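Zwischenbericht Textilbestand, Gästehaus Ferken
Zuletzt aktualisiert: 10. Juli 2020

Die Bewilligung von 3.000 Euro war für Bettzeug, Decken und Ordnung in den Mehrbettzimmern gedacht. Die ersten beiden Posten sind abgehakt. Die Ordnung braucht erfahrungsgemäß etwas länger als die Lieferung.

Aus dem Wäschekeller haben wir 277 Teile geholt und sortiert, darunter Kissenbezüge in einem Gelb, zu dem sich niemand mehr bekennen wollte. 15 Garnituren wurden neu beschafft. Das Modell Tellon war uns im Angebot als »zeitlos« beschrieben worden. Jedenfalls sieht man darauf nicht jeden Fussel, was in einem Haus mit Schulklassen schon viel ist.
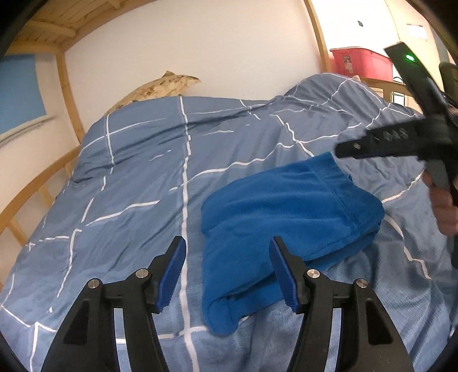

Etagenbett mit graublauem Bezug im Linienmuster, darauf das zusammengelegte blaue Fleeceteil.

Beim Falten gehen die Meinungen auseinander. Bettzeug wird glatt gezogen, Fleece längs gelegt; so steht es jetzt im Merkblatt, das bereits in zweiter Fassung aushängt. Die erste hatte drei Seiten und wurde vor allem als Unterlage für Kaffeetassen geschätzt.

Offen sind noch fünf Zimmer im Obergeschoss sowie die Beschriftung der Regale. Das Restgeld soll in Matratzenschoner fließen. Wir bitten um Zustimmung bis Ende Juli.

2 Kommentare · 5-mal geteilt

Ähnliche Beiträge
Haus Falcão: Neue Vorhänge, alte Schienen
Wäschewagen Trollora im Probebetrieb
Was vom Fundbüro übrig blieb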